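The Long Slow Business of Giving Up the Car Keys for a Bus Pass

I sold the car in December, which anyone with a brain will tell you is the worst possible month to do it. Dark by mid-afternoon, slush up over the boot tops, and every errand in the calendar suddenly involving a parcel the size of a toddler. But the transmission was making a noise like a spoon in a garburator, the quote to fix it was more than the car was worth, and I thought, well, let's see how long I last. 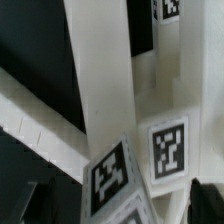
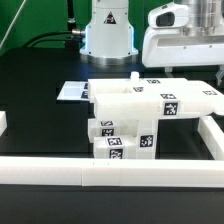
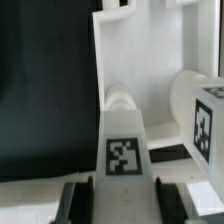 The first thing I learned is that I had no idea where anything was. I'd lived in the same neighbourhood for 8 years and could drive to the hardware store half asleep, but ask me which side of the street the eastbound stop was on and I'd have had to guess. (I did guess. I guessed wrong, and watched my bus sail past on the far side while I stood there with a bag of road salt.)

The number 20 is my bus now. I say "my" the way other people talk about a local pub. It starts up by the Irnis Centre, wanders down past the old mill, takes a completely unnecessary loop through the hospital parking lot and lets me off three minutes from work. In the car that trip took me twelve minutes on a good day. On the 20 it's closer to half an hour, and for the first couple of weeks I was furious about every second of it. I'd stand at the stop refreshing the transit app as if that would make the thing come faster.

Then I started bringing a book. I know, groundbreaking! But I hadn't finished a novel in ages, and by the end of that winter I'd gone through five of them, including one very fat Victorian one I'd been pretending to have read since university.

You get to know the regulars, too, though I couldn't tell you a single name. There's the woman who knits the same colour of wool every morning, a sort of mustard, and I would dearly love to know what it's for. There's a fellow who gets on at Dervishi Bakery with a paper bag and fills the whole back half of the bus with the smell of warm cheese pastry. I held out for a month before I started getting off a stop early on the way home to buy my own. Get the spinach one if you're ever out that way, and get it before 3, when the good trays are gone.

Groceries were the hard part. I'd always been a once-a-week, fill-the-trunk kind of shopper, and you can't do that with two arms and a transfer. I bought one of those wheeled carts, a tartan one, and felt about ninety years old for precisely one trip. Now I'd fight you for it. It holds more than you'd think, it goes up the curb without much fuss, and people are forever offering me their seat.

I won't pretend it's all pastry and Victorian novels. The Sunday service is a disgrace. I missed a friend's birthday supper because the last connection out her way leaves before dessert, and a cab home from the suburbs costs more than the supper would have. When I need to get properly out of town I rent something for the weekend, and I grumble about the price of gas like everybody else.

Still, I've kept my toque and my bus pass on the same hook by the door, and the spot in the driveway where the car used to sit has two rhubarb plants in it, in big tubs, doing better than they have any right to.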